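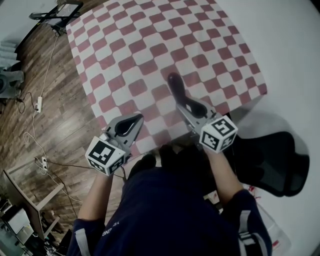 Monday, September 8, 2025

Up at six. Rain until nine, then dry with a light wind from the west. Spent the morning on the Osholm turnpike ledger and the afternoon on the road itself.

The ledger is the second of the surviving pair and covers the toll house at the Plavine end. Each page has four columns: date, class of traffic, sum taken, remarks. The remarks column is mostly blank. Where it is filled, the entries concern broken gates, late payments and the state of the ford. The hand changes in July of the third year, and after that the sevens are crossed and the sums are carried forward at the foot of the page. The first clerk never carried forward, so I have had to add every page of his by hand and check it against the quarterly return. Of the pages done today, all but one agreed. The odd one is out by 40 pence. I suspect a droving entry was written in twice, as two lines have the same class and the same sum, but the ink is the same in both and I can't prove it. Marked it in pencil on my transcript and left it.

The droving entries are the part I care about. Cattle were charged by the score and sheep by the score at half the rate, with an allowance for part scores that the clerk applied as he pleased. One entry gives 200 sheep in a single drove, bound for Skostomia, and the sum is correct for once. A drove of that size would have taken up a good length of the road and must have held up the mail cart behind it. The mail cart was exempt from toll and so does not appear in the money columns, but the second clerk noted its passing in the remarks when it was late. There are 7 such notes in this volume. I have put them in a separate table with the weather, where he gives it.

Mizanur Pramanik rang at half past twelve about the Khan bequest. The boxes have been released and may be seen by appointment. He has the handlist and will post me a copy. Item 4 is described as "sketch map, road and wells, undated". If it shows the wells on the north side of the ridge it would settle where the drovers stopped for the night, which the ledger does not say and the printed guide gets wrong. The guide puts the halt at the inn. The inn had no grazing. I have written to the editor twice on this point.

Left after lunch with Arif Tuhumury to walk the section from the toll house to the ford. He brought the long tape and the level. The toll house is a private dwelling now and the owners were out, so we measured from the road side only. The base of the old gatepost is still in the verge, with the iron pin leaded into the top. The pin leans outwards. Arif thinks it was hit by a wagon. I think it was the hedge roots, and we did not agree.

Beyond the second bend the metalled surface leaves the old line, which carries on through the pasture as a shallow hollow. It was easy to follow in low light. We took levels at the top, middle and bottom. The gradient is steeper than the surveyor's report of the improvement claims, particularly in the lower third, and that fits the complaints in the vestry minutes about carts needing an extra horse. Found no paving. Arif probed in several places and met stone each time at a spade's depth, but it could be natural. Would want a proper trench and the farmer's written consent before saying more.

The ford was too high to cross. Looked for the mile marker that should be on the near bank and did not find it. The nettles are bad there and it would be better to try again in winter. Took the bearings for the church tower and the quarry edge so that we can come back to the same spot.

Home by half past five, boots soaked. Copied the levels into the field book while I could still read them. One reading at the middle station looks wrong, as it would put the hollow above the bank, and I have asked Arif to check his own note of it.

To do: write to the record office for the vestry minutes after the improvement. Ask Mizanur whether the Khan boxes include any letters as well as maps. Order more of the acid-free folders, the large size. Redraw the sheet for the lower section at the bigger scale and leave the paving off it.

Supper late. Read ten pages of the surveyor's report and went to bed.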